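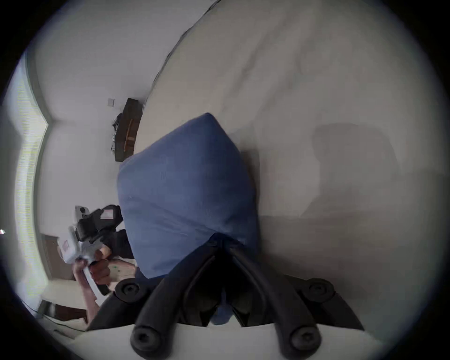

5. Bedroom tasks

Can a machine tidy a bedroom today? Parts of the job are within reach, but no system we tested could do the whole room without a person stepping in.

The bedroom was the last of the rooms we studied, and the one where the results were hardest to summarize. Kitchens have hard objects with known shapes. A bedroom is mostly cloth: sheets, pillows, cushions, clothes that were taken off in a hurry and left where they fell. Almost everything a person touches when tidying it changes shape when it is picked up, and the places where things have to go, such as the middle of a bed or the back of a chair, are soft too.

5.1 Tasks and data

We chose five chores after the home interviews in Peston: placing a cushion, laying a pillow straight, spreading a garment, folding a garment, and clearing clothes off a desk. They differ in how many hands they need. Placing a cushion can be done with one gripper if the cushion is held by a corner or an end. Spreading a garment needs two, and both must keep their hold while the cloth between them is pulled tight.

People recorded demonstrations using hand-held grippers with a camera on each tool. The full bedroom set holds 3000 demonstrations. We did not clear the rooms beforehand. Clothes stayed on the desks and other items stayed on the beds unless the chore called for moving them, and the person doing the chore was free to choose where to grip. This gave us data with a lot of variety and a fair amount of noise. Two people asked to spread the same shirt would often begin at different places, and one person would often change method between one attempt and the next.

Three policies were trained on the set. The first, Morais, uses only the current camera view. The second, Cliltlow, also keeps a short history of past views. The third, Fladness, adds a separate step that picks grip points on the cloth before any motion starts. Each policy was given 100 attempts per chore, on the same arms and in the same rooms. An attempt counted as a success if two raters, working apart, both said they would leave the result as it was.

5.2 Results

Cushion placement was the easiest chore for all three policies. A filled cushion keeps most of its shape in the gripper, and a poor grip rarely ruins the attempt. Failures came mostly at release. The policy would open the fingers a little high and the cushion would roll or end up on its face. Raters were forgiving here, and several noted that they put their own cushions down with less care.

Pillows came next. They are heavier than cushions and sag more, so a single grip at one end turns the pillow as it is lifted. Morais often let go before the turning had stopped. Cliltlow waited longer and did better, which suggests that some memory of the motion helps even in a short chore.

Garments were a different matter. The two-gripper hold is the basis of both spreading and folding – one tool at each end of the fabric, with a taut band between them – and it was the step where most attempts were lost.
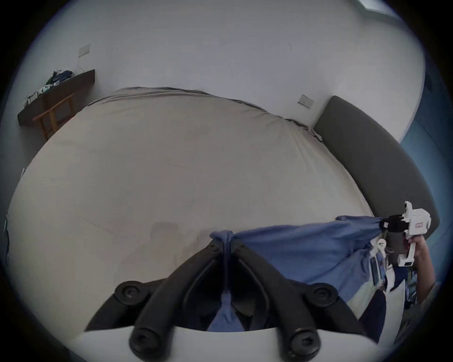 The usual fault was a grip that took in too much cloth. When the fingers close on a thick bunch, the garment can still be stretched, but it comes out as a narrow band and will not open flat when lowered. A person who gets a bunch like this will often put the garment down, find an edge, and start over. Our policies almost never did. They had seen few restarts in training, and they tended to carry a bad grip through to the end of the chore.

Fladness was meant to deal with this, and it did choose thinner grip points. It was also slow, and it picked poorly when the garment lay across other fabric of a similar shade. In those cases it sometimes took hold of the sheet along with the shirt. We stopped such attempts by hand and counted them as failures.

Clearing the desk fell between the two groups. Moving clothes off a surface does not require opening them out, and a bundle can be carried as a bundle. The trouble was with small items lying near the clothes. A person slides these aside without thinking. None of the policies did so reliably, and a sleeve dragged over the edge would take them along.

5.3 What the demonstrations show

Going back over the demonstrations helped explain the gap. Figure 1 comes from the cushion material, with the blue cushion held at its lower end. Figure 2 comes from the garment material: light blue cloth is pinched into a twisted bunch at one gripper, while a second gripper holds the opposite end. Both are ordinary moments in human work. The bunched grip is common in our data because people use it as a passing step and correct it later, and a policy that copies single views has no way to tell a passing step from a good one.

Labeling these steps would probably help. We tried it on a small part of the folding data and saw fewer bad grips, although the sample was too small to report as a result. Labeling is tedious, and the labelers disagreed often on where a regrip begins.

Speed also needs a mention. Even in successful attempts, the arms took much longer over a garment than the people had. Raters were told to ignore time, so it does not affect the scores. Anyone planning to use such a system at home would weigh it differently, and we return to cost and waiting time in Section 6.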